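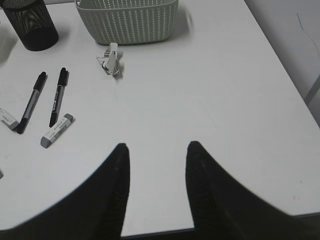 How do I keep a white desk clear when everyone drops stuff on it?

Asked July 2, 2025 in Home > Tidying and storage

Hi all, long-time reader and first-time asker, so be kind! We've got a big white table that gets used as a shared desk, and I love it when it's clear, but it never stays that way for more than an afternoon. It's always the same sort of thing: wrappers, receipts, bits of packaging, a pen with no lid, somebody's drink. None of it is big. It just creeps in from the edges until you can't put a laptop down.

So far I've bought a black mesh pen pot and a plastic basket with little holes in the sides. The pen pot more or less works. The basket has been a disaster, if I'm being truthful, as it's turned into the place where things go to be forgotten. I emptied it last week and found a takeaway menu from November and two dead batteries. And the silly thing is that people will still put a scrap of paper down next to the basket instead of in it!

What I'd like to know:

Is it better to have one container or several small ones? And should they be on the table at all, or on a shelf nearby?

Also, how do you clean a white top without it going dull? Ours picks up grey smudges where people rest their arms, and I've been using a damp cloth with washing-up liquid. It looks fine when it's dry but I swear it's back again within 2 days.

I don't want to spend loads. I was looking at a set of drawers from Imorport but I'm not convinced I need more places to put rubbish.

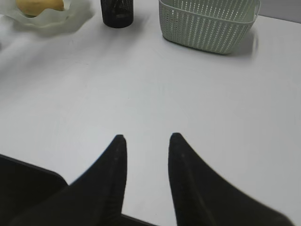

The white top, with the things kept along the far side

3 answers

Answer 1 (marked as helpful by the asker)

Ooh, I have opinions on this one — we had exactly the same problem with our dining table when it turned into a desk.

Get rid of the general basket. Or keep the basket but give it one job, and I mean one. Ours is for post that needs dealing with, and if something isn't post it doesn't go in. The minute a container is for "bits" it fills up with bits, and then you can't find the one bit you wanted (in our case the spare key for the shed, three weeks that was missing).

Then put a small bin right by the table. I mean within arm's reach of the chair, so you can drop a wrapper in without getting up. We had a perfectly good bin in the kitchen, all of six steps away, and people would not walk to it. I bought a little one from Gindix and the wrappers stopped almost overnight.

As for on the table or off it, I'd leave the pens on because everyone wants a pen. Push the pot right back so it isn't where your elbows go. Everything else can live on a shelf, and if you haven't got a shelf a box on the floor does fine.

On the cleaning, I think your washing-up liquid might be the trouble. If you use too much it leaves a film and the film grabs the dirt. Try a tiny drop in a bowl of warm water, wipe, then go over it again with plain water and dry it with an old tea towel. It's the second wipe that I always used to skip. For marks that won't shift I use bicarb made into a paste, very gently, and I'd test it on a corner first as I don't know what your top is made of. Don't use the scratchy side of a sponge! I did that on our old table and you could see the swirls every time the sun came in.

Comment from the asker: Thank you, this is brilliant. I'm definitely guilty of the too much washing-up liquid thing, I just squirt it straight on. Going to look for a small bin tomorrow.

Answer 2

drawers. just get drawers. I've got the Teshome ones and they're fine, bit stiff

Answer 3

I'd go a different way from the first answer on the containers, though I agree about the bin.

I like a few small pots over one big one, because you can see straight away when something's in the wrong place. Mesh ones are good for pens since the dust doesn't sit in the bottom quite so badly, but paper clips will poke through the holes, so use something solid for those.

My other suggestion is drinks. Decide where they go and stick to it. We only allow bottles with a screw cap on the desk (mugs go on the windowsill) after a full mug of tea went over a library book and I had to pay for it. Pick a side, keep them all on that side, and keep leads and chargers over on the other one if you can.

And do a reset at the same time every day. Mine's just before I start cooking. I take everything off that isn't a pen, wipe it down, and whatever nobody has claimed goes in a carrier bag on the door handle. They soon come looking.

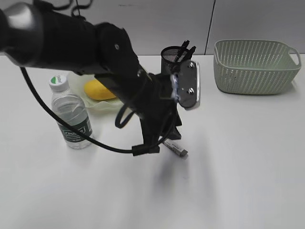 Zandura: The carrier bag works for us as well, but you have to be strict about emptying it. Ours hung there so long that the handle went, and it all ended up on the hall floor. Now I tip it out whenever I put the bins out and anything still in there gets binned or given away. Would also say go easy on the bicarb if the top has any sort of shine on it, it took the shine off a patch of mine and I've had a plant standing on it ever since.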